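**Arrumação da sala comum: mantas, estantes e a parede dos nomes**

Em agosto a sala comum do edifício Clirnatstead fica mais vazia e é quando se aproveita para mexer no que durante o resto do ano ninguém tem tempo de mexer. Este ano a lista era curta: lavar e dobrar os têxteis, esvaziar as duas estantes do fundo, decidir o destino das caixas que vieram do antigo espaço da Urkier e limpar a parede dos nomes. Ficou quase tudo feito. Segue o ponto da situação, com o que mudou de sítio.

**Parede dos nomes**

A parede preta foi limpa a seco, com pano de microfibra. Não usar produto de vidros nem álcool, que deixam manchas baças no fundo preto e atacam as letras brancas. Quem quiser tirar uma marca de dedos deve passar o pano na horizontal, ao longo da linha, e sem carregar. Os cantos das letras são a parte mais frágil, sobretudo nas serifas.

Recebemos dois pedidos de correção de grafia desde a última edição. Antes de mandar cortar letras novas vamos confirmar tudo com a lista original, que está numa pasta no armário da entrada. Quem tiver dúvidas sobre o seu nome pode escrever até ao fim do mês. Os nomes seguem separados por pontos, em linhas corridas e sem ordem alfabética, e por isso uma correção que acrescente uma letra pode obrigar a deslocar o resto da linha. 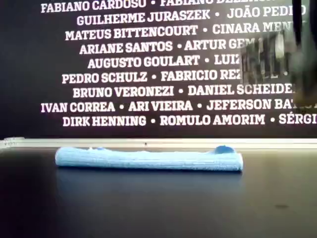
Lahcen Filali pergunta se não seria melhor passar os nomes para ordem alfabética, agora que se vai mexer nas letras, porque as visitas demoram muito a encontrar alguém. A resposta curta é que não está previsto. Refazer a parede inteira custaria 1.052 euros só em material, segundo o orçamento que pedimos à Engelhardt, e para duas correções não se justifica. Em alternativa, vai ficar uma folha plastificada junto à porta com os nomes por ordem alfabética e o número da linha onde cada um se encontra.

**Têxteis**

Foi tudo lavado em dois turnos, as mantas de malha à parte do resto. As capas de almofada aguentam 40 graus e podem ir à máquina sem cuidados especiais. As mantas não. O procedimento que funcionou foi este:

- água fria e detergente líquido para lãs, metade da dose indicada na embalagem;
- programa delicado, com a centrifugação no mínimo;
- secar na horizontal, em cima de uma toalha, virando a peça a meio;
- nunca pendurar pelo rebordo, que estica e já não volta ao lugar.

A secagem demora. Uma manta grossa precisa de 22 horas com a janela aberta, e nos dias mais húmidos convém deixá-la até ao dia seguinte. Guardar uma manta ainda húmida por dentro dá cheiro a mofo, e depois é preciso lavar outra vez.

Para dobrar, pegar pelo rebordo e não pelo meio. As malhas com argolas e borbotos prendem-se em tudo, desde anéis a fechos e farpas da prateleira, e um fio puxado no centro da peça nota-se muito mais do que na borda. Se sair um fio, não cortar. Passa-se para o avesso com uma agulha de croché e fica ali. Há duas agulhas na gaveta de cima, dentro da lata.

As mantas passaram para a prateleira do meio, dobradas em três e depois ao meio, com a dobra virada para fora.

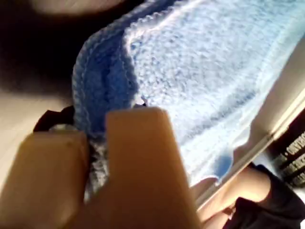

*Malha azul-clara, com o rebordo num azul mais escuro.*

**Estantes e caixas**

As duas estantes do fundo foram esvaziadas, limpas e voltaram a encher com menos coisas. Das caixas da Urkier aproveitaram-se sobretudo dossiês e molduras sem vidro. O resto está separado para doação e pode ser consultado até ao fim do mês, junto à janela. Quem reconhecer alguma coisa como sua deve levá-la e riscar o item na folha.

A prateleira de baixo tem 65 centímetros de altura livre e fica reservada a objetos altos. Pedimos que não se ponham lá livros, que acabam por tombar uns sobre os outros. As prateleiras de cima aguentam menos peso do que parece - os suportes são antigos - e por agora levam só têxteis e material de papelaria.

Gastaram-se quase 100 euros em detergente, panos, etiquetas e sacos. A despesa entra na rubrica do projeto Jolutora, tal como no ano passado.

**O que falta**

- Imprimir e plastificar a folha com os nomes.
- Confirmar as duas grafias e encomendar as letras.
- Coser um botão numa das capas de almofada.
- Trocar os dois suportes mais gastos da estante da esquerda.

Rania Geagea fica com as chaves do armário da entrada até setembro. Para consultar a pasta ou deixar têxteis para lavar, o melhor é passar pela sala depois das 16h.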